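Under a Working Ceiling

Furnishing a large shared floor without touching the roof

Magazine features on workspaces tend to begin at desk height. At Grunville, a former parts depot now let as shared working space, the useful place to begin is overhead. The building has 1,340 square metres of usable floor, most of it under a single span, and the fit-out budget did not extend to a suspended ceiling. Bansal, the practice responsible for the interior, left the structure exposed, painted it and put the money into the floor, the power supply and the furniture.

The decision fixed most of what came later. An exposed roof cannot easily hide new cable trays, so additional sockets had to be supplied from the walls and the floor. It also reflects more sound than a tiled ceiling. The furniture schedule was therefore drawn up with upholstery in it from the start, although the first draft from the tenants had asked only for desks and task chairs.
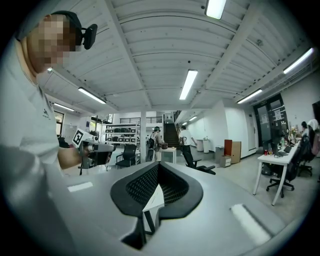 Light levels in a deep room depend on the reflectance of its surfaces as much as on the output of the fittings. A dark soffit absorbs what is thrown upwards and leaves the fittings standing out as bright strips against it, which many people find tiring over a full day. At Grunville the ceiling is white throughout, corrugated panels and structural beams alike, and the contrast between the long fluorescent fittings and their background is reduced accordingly. The corrugations also break up the reflected light slightly. Matt paint was specified, as gloss on a ribbed surface produces a line of highlights along every ridge.

Fluorescent tubes are now an unfashionable choice. Bansal kept them for the first phase on grounds of cost, with replacement by LED to follow as tubes and control gear reach the end of their life. The drawback is control. The fittings are switched in banks, so a person who wants less light over one table must accept less light over the neighbouring ones. Table lamps were considered and left out of the first order, each one being another plug to find a socket for.

The furniture came from Makard in two deliveries, the second of them in March. The order ran to 81 pieces, counting chairs, tables and small desks but excluding storage. It was deliberately mixed. Mesh task chairs on castered five-star bases are used for desk work; they adjust, they roll and they do not hold heat. Upholstered dining-type chairs go with the tables used for shorter tasks. These have thin metal legs, weigh little and are easily moved, but they have no height adjustment and should not be regarded as desk chairs.

The tables raised more argument than the seating. White tops show marks and can be uncomfortably bright under strong overhead light. A light pattern helps with the first problem and does little for the second. Veined, marble-patterned tops were chosen for some of the tables, and in use the veining hides pencil marks and crumbs reasonably well. Ring marks from mugs remain visible. A small plant on the top is permitted under the house rules, provided it stands in something watertight. 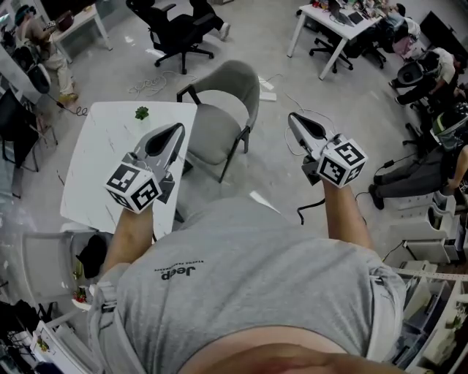 Marble-patterned table and grey upholstered chair on the tiled floor, with white cables between them and a power strip further right.

Power is the weak point of the scheme. Once a table stands away from the wall, its supply must cross the floor, and a loose cable beside a chair leg will sooner or later be pulled. The tangle next to the marble-patterned table is typical of any floor where equipment changes more often than the layout does. A power strip lying on the tiles is also exposed to feet, castors and mop water.

The usual remedies are known and inexpensive. The strip can be screwed to the underside of the table, leaving a single lead to run to the floor. That lead should follow the shortest route that does not pass behind a chair, under a low cable cover with sloped sides. Surplus length should be folded into a loose figure of eight and tied, and never wound tightly around a table leg. Strips should not be plugged into other strips. Castered chairs need a further check: a cover that a walking person does not notice can stop a small castor dead.

Grey floor tiles were retained across the working area. Grey conceals dust better than black or white and gives a clear background against which white cable can be seen. Black cord is harder to pick out, especially in the shadow beneath a desk, and where there is a choice of lead the lighter one is preferable.

The next phase, listed in the project papers as Joltatard, covers floor boxes beneath the central tables and a set of acoustic panels hung between the beams. Drawings for the floor boxes are complete. The panels await a fixing detail that avoids drilling into the structural steel, and the hanging height will be settled once that has been agreed.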